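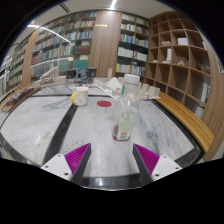

Pianist and arranger Châu Cao will open the fall season at Lakley Hall in October with a new suite for jazz trio and strings. She wrote most of it by hand at home, at a marble-topped table with dark bands set into the pale stone, and copied out the parts over the spring. The suite is called "Bogale" and runs 70 minutes without a break.

Cao will be joined by bassist Vinh Hồ, who has played in her trio for 14 years, and by the Stekema Strings. Hồ also wrote the short bass solo that links the second and third movements.
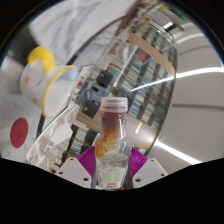 The strings were added after the trio played an early version of the piece last year. Cao said the slow middle section needed "more air under the piano" and that she rewrote it twice before she was happy with it.

Lakley Hall seats 2,568. Tickets go on sale at the box office on Tuesday, July 9, 2024, and the balcony will be held for students until the end of the month. A live recording is planned for the Stostora label, with a first pressing of 3,000 copies on vinyl. The trio will play two of the movements without strings at a free lunchtime set in the lobby the day before the concert.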